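How to Record Good Demonstrations for a Walking Robot with Hands

Posted by Isla Ashby, Sunday, December 4, 2022

In this tutorial I explain how we record demonstrations for our learning system, which we call Grenent. I wrote it first for the new colleagues in Posalham, but several readers of my page asked for it, so I have made it a little longer. I assume that your robot already stands and moves under teleoperation and that you can save the joint positions together with the wrist camera video. How to set up the teleoperation itself is another subject, and I will not treat it here.

What you need

- A robot with two arms and fingered hands, calibrated on the same day
- A camera at the wrist, fixed so that it cannot turn
- The recording program (ours is named Halliday, but any program with time stamps will do)
- A notebook, on paper or on the screen
- Two people, one operator and one observer

Step 1. Write the task in one sentence

Before you switch on anything, write down what the robot must do. The sentence should have a clear beginning and a clear end. "Move the hand from the rest position to the object, close the fingers, lift, and stop" is a good sentence. "Play with the object" is a bad one. When two operators read the sentence and do different things, write it again.

Our first task in September had no written sentence. Every operator had a different idea of where the episode ends, and we had to throw away a whole week of recording. I still regret that week.

Step 2. Check the clocks

The camera and the joint recorder must use the same time. Move one finger quickly and look at the video and the joint curve together. If the finger moves in the curve before it moves in the video, correct the delay now. A delay can be repaired later too, but it is slow and unpleasant work, and you will never be fully sure of the result.

Step 3. Check the view of the wrist camera

Open the live video and move the hand through all the positions that the task needs. The fingertips should stay visible at the moment of contact. It is allowed that other parts of the robot come into the view, such as a leg, a foot or a part of the arm. The model will see them also later when it works alone, so do not cut them away from the video.

Clean the lens with a dry cloth. Then look at the sleeve, if your robot wears one. When the fabric slides forward it can cover the base of the fingers. Pull it back and fix it, and keep it the same way for all episodes of the session.

Step 4. Record the rest position

Start every episode from rest, with the hand open and the fingers hanging down. Wait 2 seconds before you move, and wait again 2 seconds at the end. These quiet parts look useless but they teach the system what it means to be finished. Without them our robot made small nervous movements after each task. 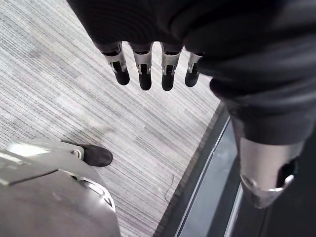
Take care that the operator does not begin during the waiting time. Many people are impatient here, and I include myself. The observer can count aloud, and the operator moves only when the counting is over.

Step 5. Make small changes between the episodes

After every 5 episodes, change one thing. Put the object a little farther away, turn it, or ask the robot to take one step to the side. Change only one thing at a time and write it in the notebook. For the first session I recommend that the feet stay in the same place, and only the arm works. Walking and grasping together can come afterwards.

Step 6. Keep some of the mistakes

If the fingers slip and the operator corrects it calmly, keep the episode and mark it "recovered". If the operator gets confused and stops, mark it "bad" and do not use it for training. Please do not delete it. We use the bad ones to test the filter.

Step 7. Look at your episodes on the same day

Play them at double speed. You are looking for frozen video, jumps in the joint curves, and people who walked into the view. The observer should do this and not the operator, who remembers the movement too well and sees what he wanted to do.

How many episodes are enough?

It depends on the task. Our set with the name Histamberg has 3,152 episodes, and after the filtering we train on 2,000 of them. A simpler task needs less. My advice is to train a first model early, even if it will be weak, and to watch where it fails. Then record more episodes of exactly this part.

A note about the file names

Use the task, the operator number and the episode number, in this order, and no spaces. The Halliday program replaces spaces with a sign that our training script cannot read. If you already have files with spaces, rename them before you copy them to the server, and rename the joint file and the video file together.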